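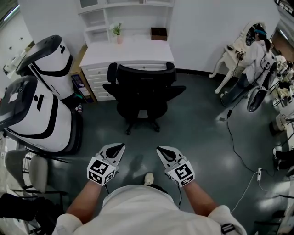 Two Waders in hand, a third over by the dressing table.

WADER BUILD: THREE GRIPPERS AND A LOT OF CABLE

When the Vendstead shared workshop agreed to let us build a robot, I think most members pictured something that would walk over and hand them a wrench. What they have so far is a gripper you have to hold yourself. You supply the arm, the shoulder, the brain and, after twenty minutes, the complaints. We have named it Wader, after the birds with the long curved bills, and because Tatsuya Kawaguchi had already put the word on the parts bin and the label maker is out of tape.

For those who skipped the last two issues: the plan is to do ordinary chores with the grippers in our own hands, record how they move, and use the recordings to teach an arm that we do not yet own. Buying the arm is a separate line in the budget. Talking about the arm is free and has taken up most of the spring.

The fingers

We are on the fifth shape. The first pair was straight, and could pick up anything as long as it was a block of foam. The second pair was curved the wrong way, which was my doing, and I would like to thank everyone who brought it up. The current fingers are gray, bend in toward each other and have black pads on the inside where they meet the object. A pad swap takes two screws and one person with good eyesight.

They will hold a mug by the rim and a folded towel by the corner. They will not hold a coin, a sheet of paper lying flat, or my interest in trying the sheet of paper again. Tatsuya wants a small lip at the tip for thin things. I have asked him to wait until we have three grippers that match, so naturally he has drawn the lip and sent it to me at 1:40 in the morning.

The cubes

Under the fingers sits a white cube with black square patterns on its faces, and it's the part visitors ask about. A camera looks for the patterns and works out from them where the gripper is and which way it's turned. With patterns on several faces you can roll your wrist and the camera still has something to look at.

It also means you can't decorate the cube. We had one on the bench with a smiley face added in marker, and the software lost its place every time that side came around. The artist is known to us. Please leave the cubes alone, and please don't pick a gripper up by its cube either. A thumb over the pattern does the same thing as a smiley face.

A few people have asked whether they can print spare patterns at home. You can, on matte paper, at full size, with "fit to page" switched off. The box of slightly shrunken ones by the paper cutter is what happens otherwise, and it's available to anybody who wants coasters.

The cables

Each gripper has a black cable coming off it, and the cable has to go somewhere, so it goes on the floor. We have talked about this at length. The options so far are an overhead hook (the ceiling is too high for anyone who volunteered), a belt clip (pulls your pants down on the left side) and going wireless (a phrase said confidently by people who then leave the room). For now there's a house rule: before you take a step, look down. Shuffling is fine. Shuffling is encouraged, even. I've been at this since winter and I move like a man crossing an icy parking lot.

If you unplug a gripper, coil its cable and hang it up. If you find a loose connector on the floor, put it in the tray on the equipment table and don't try it in things to see if it fits.

Money, since it was asked

The build has cost 858 dollars to date. The largest chunk is motors, followed by cable, followed by other cable. The filament came from Andier at their club price and the small screws came from a jar somebody left us, so the finished objects are cheaper than they look and held together by at least four different screw heads. Magalhães, the machine shop across the alley, bored the gripper collars for us and has not sent a bill. We haven't reminded them.

The recordings

We have 1,341 recordings on the drive and have looked through all of them, which I don't recommend as a hobby. Of those, 201 went straight in the trash: somebody stopped to scratch, the marker cube went behind a chair back, or the take is forty seconds of a person asking whether it's on. It was on.

Another 94 are in a folder called MAYBE. The chore got done in those, but in a manner I'm not sure we want a machine to learn. There is a way of putting a box on a shelf that consists mainly of shoving it and hoping, and a robot arm would take to it with real enthusiasm.

What we're short of is two-handed work, with a gripper in each hand. Everybody signs up for one gripper, finds it pleasant and goes home. With two you discover how often you use a spare pinky to hold a door, and you don't have the pinky anymore. Drawers are good practice. So is anything at desk height with a lid. Dressing table items need a light touch, and the mirror is not to be tested for strength.

What's next

Gripper four is half assembled and waiting on a motor. Tatsuya is rewriting the start-up routine so it beeps when it has found both cubes, and he's taking requests for the beep, within reason. We'll run sessions in June, starting at 6:30 in the evening, and the sign-up sheet is on the workshop door. Wear closed shoes. Short sleeves are better than long ones, as a loose cuff will drop over a cube without your noticing.

Also, whoever borrowed the small hex driver with the yellow handle, it's the only one that fits the finger pads, and we would like it back on the bench.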